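Subject: Re: [workstation-refurb] Order of work when stripping towers
List: workstation-refurb
Sent: January, 21:40

On this list it was written:

> We have been given a batch of ex-office towers with server-type boards
> in them and want to strip them for parts, then rebuild the good ones.
> I have done plenty of ordinary desktops but never this sort. Three
> questions. Do you take the power supply out first or last? Is it worth
> pulling the drive cage, or can you work round it? And how do you keep
> track of which memory came from which board, as ours are all mixed up
> already and two machines now refuse to start?
>
> We have a bench about the length of a door and not much shelf space.

I'll answer from what we do at Skundville. Others will do it differently and I'd be glad to hear from them. We had 138 towers through last year, most of them from the Ayala office clearance, so the order has settled down by now.

Power supply first. I used to leave it until last because it was out of the way, and then found I was working round a fat bunch of cables for the whole job. Unplug the mains lead, hold the power button in for a few seconds, then undo the plugs at the board before you touch the screws on the back. The big plug will be stiff. Press the catch right in and rock it, don't pull on the wires. If the supply is going back in the same case you can leave it screwed down and just fold the leads out over the side.

Read the label on the supply before it goes on the shelf and write the wattage on a bit of masking tape on the end. Ours get stacked three high and the labels can't be read once they are in the pile.

Memory next. On a board with two sets of slots either side of the processor, the position matters, and I suspect that is what has happened to your two machines. The board may want the modules fitted in a certain order and some will not start at all if you get it wrong. Look for the numbers printed beside the slots, or find the manual. Then try one module only, in the slot the manual gives as first. If it starts, add the rest a pair at a time. Also check you haven't mixed registered modules with the ordinary kind, as they won't run together.

For keeping track, we use anti-static bags and a luggage label. Case number on the label, slot number on the bag in marker. It takes a few minutes per machine. We tried a spreadsheet at Pundow and it was always one machine behind, so we went back to labels.

Processor after that. Heatsink off while the machine is still a little warm from a test run, with a slight twist, as the old paste sets hard. Lever up, frame up, lift the chip straight out and put it in a proper tray. Close the frame down again afterwards. If you have the plastic cover for the socket, fit it. If you haven't, keep the side panel on when you aren't working on the case, or put a clean sheet of card over the opening. We lost a good board to a dropped screw that bent four pins, and I spent an evening with a needle and a magnifier and still didn't get it right.

Expansion cards can come out at any point once the power is off. Remember the small catch at the end of the long slot. 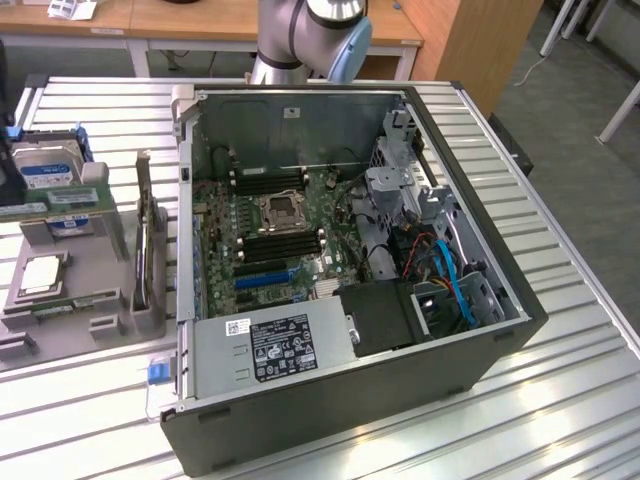

On the drive cage, I would leave it in unless it is bent or you need to get at the edge of the board. It is usually only a few screws, but the cables tend to run through it and you end up threading them all again. If you are reusing the case, unplug the data cables at the drive end, leave them plugged in at the board and let them hang where they are. If you are breaking the case for scrap then take the lot, and put the data cables in a box by length. We have 200 of them and have not bought one since.

Lay the case flat on its side for all of this. I know people who work with them standing up and I don't see how they manage the board screws. A table with gaps in the top is fine for the case but you will lose screws through it, so have a tray or a magnetic dish to hand. Two jam jar lids will do, one for coarse thread and one for fine.

Bench space – one case at a time, and nothing else opened until that one is labelled. Most of our mix-ups came from having three open at once.

As for whether it is worth rebuilding them, that depends on what you can get for them. We sold the last lot of complete machines through Nistach and took 1356 pounds after postage, and a further 280 for loose memory. The bare cases cost more to send than they fetched, so now we let people collect.

Could you post the board model for the two that won't start? It should be printed on the board itself, often between the slots. Also say whether they beep or stay silent, and whether the fans spin up and stop or keep running.

I still have a few of those plastic socket covers in a tin if you want some. Send me your address off list.

Skundville workshop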